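Wall-mounted holders for spare drives and boards, anyone doing this?
Home Workshop > Storage and Organizing

ribbedpanel40
I'm so tired of digging through a drawer for computer parts that I've started putting them on the wall! Ribbed metal panel, gray plastic holders, and the drives stay in their blue caddies so I can grab one and go. Wall first:
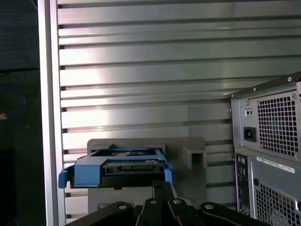
Drive in its blue caddy, gray holder behind it

Question for you all: do you keep drives in the caddy or store them bare?

munport_mike
Caddy, always. I had 5 bare ones in a shoebox and the connectors got full of fluff. Never again.

solderandtea
Gonna disagree. Caddies eat up space and half of mine don't fit the next machine anyway. Bare drive, antistatic bag, label on the bag, done. I wouldn't hang a drive on a wall at all (mine is next to the garage door and everything rattles).

ribbedpanel40
Fair, but my wall's an inside one and pretty quiet. The boards are what I'm less sure of. I wanted slots of different sizes so the skinny stuff has a place too:
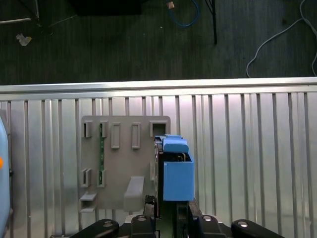
Gray plate with the slot holders, green board standing upright

munport_mike
Ooh, I like the tall open ones. Did you print that plate or buy it?

ribbedpanel40
Printed, on the Rillov at work. First try warped so badly I used it as a coaster, lol.

flernumik_fan
I'd want a cover over that green board. Dust gets into everything at my place, and those little components are right out in the open.

solderandtea
Agree with flernumik_fan. Bag it! And tie up those cables by the floor while you're at it, I'd have my foot through that white loop in a day.

ribbedpanel40
Ok ok, cables are on tonight's list. Still not bagging the board though, I like seeing what I've got.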